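I keep being told that cable management changed somebody's life. I've been running optics benches for a long time and I have opinions, so this is going to be a few posts. Mute me now if you need to.

Background: in September our group moved down the hall and I had to rebuild my bench from bare plate. Everyone who stopped by had advice. Most of the advice was about cables. Very little of it was about light.

The claim I hear most is that a tidy bench gives you better data. I'd like to see that data. I've had beautiful signals off a table that looked like a plate of noodles, and I've had a gorgeous table that drifted all afternoon over a mount I'd left half tight.

What I will grant is that a tidy bench gives you faster mornings. You come in, you look for the one thing you changed yesterday, you find it. That's a time argument and I'm fine with it. It's a smaller claim than the one on the posters.

So, clamps. Tsung-han Yuen down the hall swears by the Gandeck ones. I asked him what they do that a bent strip of plastic and a screw doesn't do. He said they "feel right." OK.

I tried them. They hold a cable down. I also tried the ones we print ourselves. They hold a cable down.

The price gap between those two is where I lose patience. I'm not posting numbers because the quote I got was for our account and yours will differ, but I read it twice and then went back to the printer.

Before anyone writes in: yes, I know printed parts creep. If your clamp is carrying a load, use metal. A cable clamp is holding up a cable. It weighs about what a cable weighs.

Now the part people fight about, which is spacing. There's a rule that goes around that you should clamp at even intervals, like fence posts. I've never found out where it comes from. I suspect it comes from photos.

My rule is that you clamp where the cable wants to go somewhere you don't want it to go. On a straight run that may be hardly anywhere. Near a turn you might put two almost on top of each other. It looks uneven and it works OK for me.
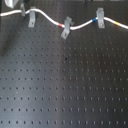
Second thing on routing, leave slack. People pull a run dead straight because it looks sharp, then they have to slide a mount over one hole and the whole run has to come up. A bit of wave costs you nothing. If you're running fiber, pulling it tight is a worse idea still, and please look up the minimum bend for whatever you bought before you decide that a corner is fine.

Someone always replies "but the slack catches on your sleeve." It does if it stands up off the plate. Keep it lying down and it mostly doesn't. Roll up your sleeves anyway.

Third thing, color bands. I went into this as a full nonbeliever. Colored bands seemed to me like the highlighter pens of the lab world, something you do to feel organized in place of doing the job.

Iman Younis talked me into trying it for a month. Her argument was that you can't read a tiny printed label upside down with the room lights off, but you can tell red from yellow with a flashlight from across the table. Annoyingly, she's right.

Where I still disagree with her is the chart. She wants a wall chart saying what every color means. We had a wall chart in the old room. It listed colors we had run out of and left out ones we used every day, and a new student trusted it over the bench for most of a week.

A band should tell you "this is the same cable you saw over there" or "this is the spot I measured from." Once it starts meaning "channel B, but only on the left table," you've built a second language and you're the only speaker.

Also, if you're going to use red, blue and yellow, ask the people who share the room whether they can tell them apart. Took me years to think of asking. One of ours can't do red and green at all, and green had been our favorite.

Someone from Drutmont emailed after I complained about this last time and offered me their labeling system. Handheld printer, app, an account to log into. I asked what happens to my labels if the account lapses. I'm still waiting on a clear answer, so I'm still using tape.

On the plate itself. People baby a black breadboard like it's a piano. It's a metal plate full of threaded holes. Use the holes! That is what you paid for. I've seen people stick cables down with tape across perfectly good holes and then complain about the glue.

The one thing I do baby is the threads. Start every screw by hand. If it fights you in the first turn, back it out and look. A stripped hole is always in the place where you need a mount later, and I won't be taking questions on whether I have statistics for that.

Small screws go missing. I bought a box of 250 in September and the box is a lot lighter than it should be given what's on the table. I don't believe in the drawer organizer as the cure, by the way. We have one. The screws aren't in it.

If there's a product I'd pay for, it's a decent ball driver that doesn't round off. The Mak one I've had since grad school is still going. The Pledudico one I got to replace it was done in 2 months. That's one of each, so take it for what it's worth, which is one of each.

Re the question in my replies: no, I don't think you need to clamp the cable on day one. Lay it out loose, get your alignment, live with it a few days. If you fix everything down first you'll end up building the experiment around the wiring, and I've watched people do it.

And re the other question: I do not know if vibration travels down a cable enough to matter in your setup. It might. People say it with total confidence and when I ask how they checked, they tell me somebody told them. Tap the cable, watch your signal. Unclamp it, tap again. It takes a few minutes and then you'll know for your own table, and you can come argue with me.

My thread from last year on lens tissue got 846 replies and most of them were people telling me I was wrong about folding. I'm expecting fewer people to care about cable clamps but I've been surprised before.

Tsung-han has now read this and says I didn't give the Gandeck clamps a fair try, since I only put up 4. He's lending me more. I'll put them on the far run, where the cable does want to wander, and leave the printed ones on the near side until the end of term.

If there's a difference I'll say so here. I'm not expecting to have to.

Iman wants it noted that she never said "chart," she said "list." It was laminated, Iman.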